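Trockenblumen und Trockensträuße im Haushalt: Trocknen, Aufstellen, Reinigen

Merkblatt der Hauswirtschaftlichen Beratungsstelle Sollach
Bearbeitung: Nelli Ojala, Fachbereich Wohnen und Textilpflege

Die Beratungsstelle erhält vor allem in den Herbst- und Wintermonaten zahlreiche Anfragen zur Haltbarkeit getrockneter Pflanzen. Das vorliegende Merkblatt fasst die Auskünfte zusammen, die sich in der Beratung bewährt haben. Es richtet sich an Privathaushalte sowie an Einrichtungen, in denen Sträuße über längere Zeit in Gemeinschaftsräumen stehen.

Geeignete Pflanzen

Für das Trocknen an der Luft eignen sich Strohblumen, Strandflieder, Schleierkraut, Schafgarbe, Kugeldistel und Lavendel. Auch Gräser wie Hasenschwanz und Zittergras behalten ihre Form gut. Rosen lassen sich trocknen, dunkeln jedoch deutlich nach; rote Sorten wirken am Ende häufig fast schwarz. Tulpen, Narzissen und andere Zwiebelblumen enthalten sehr viel Wasser und sind für die einfache Lufttrocknung nicht zu empfehlen.

Geschnitten wird am späten Vormittag, sobald der Tau abgetrocknet ist. Strohblumen sollten noch halb geschlossen sein, da sie während des Trocknens weiter aufgehen. Lavendel wird geerntet, wenn sich die unteren Blüten der Ähre geöffnet haben. Gräser sind vor der Vollreife zu schneiden, andernfalls verlieren sie schon beim Aufhängen ihre Samen.

Trocknen an der Luft

Die Blätter werden im unteren Drittel des Stiels entfernt. Anschließend bindet man kleine Bündel, höchstens 12 Stiele je Bündel, und hängt sie mit den Blüten nach unten auf. Zum Binden haben sich Gummiringe bewährt: Die Stiele verlieren beim Trocknen an Umfang, und eine fest geknotete Schnur gibt sie nach einigen Tagen frei. Der Raum soll dunkel, trocken und gut durchlüftet sein. Ein Dachboden ist in der Regel geeignet, ein Waschkeller nicht. Zwischen den Bündeln ist eine Handbreit Abstand zu lassen.

Die Trocknung ist abgeschlossen, wenn der Stiel beim Biegen hörbar bricht. Bei Gräsern ist dies oft nach einer Woche der Fall, bei dicken Blütenköpfen kann es bis zu 30 Tage dauern. Bündel, die im Inneren muffig riechen, sind zu öffnen und auf graue oder weiße Beläge zu prüfen. Befallene Stiele gehören in den Restmüll. Gesunde Stiele aus demselben Bündel werden einzeln weitergetrocknet.

Das Trocknen im Backofen wird nur für einzelne Blütenköpfe empfohlen. Die Temperatur ist auf die niedrigste Stufe einzustellen, die Ofentür bleibt einen Spalt geöffnet — ein hölzerner Kochlöffel hält sie in Stellung. Der Vorgang ist zu beaufsichtigen.

Zusammenstellen und Kürzen

Getrocknete Stiele sind spröde. Sie werden einzeln und möglichst weit unten gefasst, niemals am Blütenkopf. Zum Kürzen verwendet man eine scharfe Gartenschere; stumpfe Haushaltsscheren quetschen den Stiel, der dann in Längsrichtung splittert. Wer einen älteren Strauß auseinandernimmt, sollte mit Abrieb rechnen und die Arbeit auf eine glatte, abwischbare Fläche verlegen.
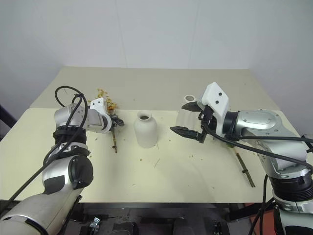
Trockene Stiele hinterlassen feine Krümel auf der Tischfläche.

Tischdecken und grob gewebte Läufer sind vor Beginn abzunehmen. Die Krümel setzen sich im Gewebe fest und lassen sich auch durch Ausschütteln nur unvollständig entfernen. Ein aufgeschlagener Bogen Packpapier erleichtert das Aufräumen, er kann nach der Arbeit gefaltet und samt Inhalt entsorgt werden.

Brüchige Stiele lassen sich vorübergehend geschmeidiger machen. Man hält sie kurz in den Dampf eines Wasserkessels und achtet darauf, dass die Blüte nicht feucht wird. Sind Stiele bereits geknickt, kann dünner Blumendraht auf der Rückseite angelegt und mit Kreppband umwickelt werden. In undurchsichtigen Gefäßen bleibt die Stelle verborgen, sofern der Knick im unteren Bereich liegt.

Wahl des Gefäßes

Getrocknete Sträuße haben kaum Eigengewicht. Das Gefäß muss deshalb für sich allein sicher stehen. Bei leichten Vasen empfiehlt es sich, den Boden zwei Finger hoch mit trockenem Sand oder feinem Kies zu füllen. Auf Wasser ist selbstverständlich zu verzichten. Vasen, in denen zuvor frische Blumen standen, müssen gründlich ausgewaschen werden und mindestens über Nacht kopfüber abtropfen. Restfeuchte am Gefäßboden ist nach den Erfahrungen der Beratungsstelle die häufigste Ursache für Schimmel am Stielende.

Enge Hälse halten wenige Stiele aufrecht, ohne dass eine Steckhilfe benötigt wird. Bei weiten Öffnungen kann ein Knäuel aus Maschendraht eingelegt werden. Grüner Steckschaum für Frischblumen ist für Trockenmaterial zu weich; im Handel wird eine festere, meist graue oder braune Ausführung angeboten. Beim Zuschneiden staubt sie stark, daher sind Fenster zu öffnen und eine Staubmaske zu tragen.

Mehrere kleine Gefäße sind in der Pflege oft einfacher als ein großes. Sie lassen sich einzeln hinaustragen und ausschütteln, und ein beschädigter Strauß kann ersetzt werden, ohne dass das übrige Arrangement verändert werden muss.

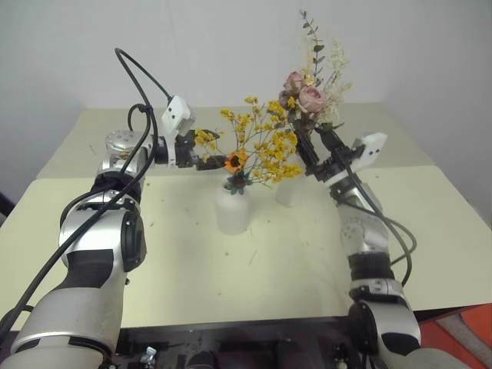

Auf häufig benutzten Tischen sollten die Gefäße so stehen, dass sie beim Greifen nach Geschirr oder Unterlagen nicht mit dem Ärmel gestreift werden. Raue Keramikböden erhalten einen Filzgleiter oder eine Korkscheibe. Dies schützt lackierte Oberflächen und verhindert das Verrutschen beim Abwischen des Tisches.

Standort

Direktes Sonnenlicht bleicht Trockenblumen innerhalb weniger Monate aus. Blau- und Rosatöne sind besonders empfindlich, während Gelb und Braun länger bestehen. Küche und Badezimmer sind wegen der Luftfeuchtigkeit ungünstig. Über Heizkörpern werden die Pflanzenteile so spröde, dass sie schon bei leichter Zugluft ausfallen.

Trockenes Pflanzenmaterial ist leicht entflammbar. Kerzen, Teelichter und Stövchen dürfen nicht in der Nähe stehen. Dies gilt auch für Kränze, die im Advent als Tischschmuck verwendet werden. In Fluren und Treppenhäusern von Gemeinschaftseinrichtungen ist vorab mit der Hausverwaltung zu klären, ob Trockenschmuck zulässig ist.

In Haushalten mit Katzen oder Kleinkindern sind die Gefäße außer Reichweite aufzustellen. Hasenschwanzgras wird von Katzen gern zerbissen, die feinen Grannen können im Rachen hängen bleiben.

Reinigung

Staub wird alle zwei Wochen entfernt, bevor er sich mit Küchendunst oder Raumfeuchte verbindet. Für robuste Blüten genügt ein weicher, breiter Pinsel. Gearbeitet wird von oben nach unten und stets in Wuchsrichtung. Für Gräser und Schleierkraut eignet sich ein Haartrockner auf der kältesten und schwächsten Stufe, der mit einer Armlänge Abstand geführt wird. Im Freien lässt sich diese Arbeit am saubersten ausführen.

Staubsauger sollten nur mit einem über das Rohr gespannten Feinstrumpf und bei geringster Saugleistung verwendet werden. Feuchte Tücher, Glasreiniger und Möbelpolitur sind ungeeignet. Haarspray wird oft zur Festigung empfohlen. Es verringert zwar das Ausfallen der Samen, bindet jedoch Staub und erhöht die Brandgefahr; die Beratungsstelle rät davon ab.

Die Tischfläche wird zunächst trocken abgekehrt, erst danach feucht gewischt. Helle Oberflächen können durch gefärbtes Trockenmaterial Flecken annehmen, wenn Krümel und Wasser zusammentreffen. Bestehende Flecken behandelt man mit lauwarmem Wasser und einem Tropfen Spülmittel. Bei unbehandeltem Holz ist vorher an verdeckter Stelle zu prüfen, ob die Fläche das Wischen verträgt.

Aufbewahrung

Sträuße, die nur zeitweise aufgestellt werden, lagern in Kartons mit Seidenpapier. Plastiktüten sind zu vermeiden. Gegen Lebensmittel- und Kleidermotten hilft ein dicht schließender Deckel besser als jeder Duftstoff. Im Januar und noch einmal im Sommer sollte der Inhalt durchgesehen werden. Feines Mehl am Kartonboden oder kleine Bohrlöcher in den Stielen deuten auf Käferbefall hin. Solche Stücke sind umgehend in einem verschlossenen Beutel zu entsorgen.

Ungefärbtes Material ohne Draht und Klebstoff kann zerkleinert auf den Kompost gegeben werden. Gefärbte, gebleichte oder lackierte Pflanzen gehören in den Restmüll.

Auskünfte

Fragen zur Fleckentfernung auf Möbeln beantwortet Lumturie Vukčević in der Außenstelle Travholm. Telefonische Beratung wird bis 16 Uhr angeboten. Das Merkblatt »Pflege geölter Holzoberflächen« liegt in beiden Stellen aus und wird auf Anfrage zugesandt.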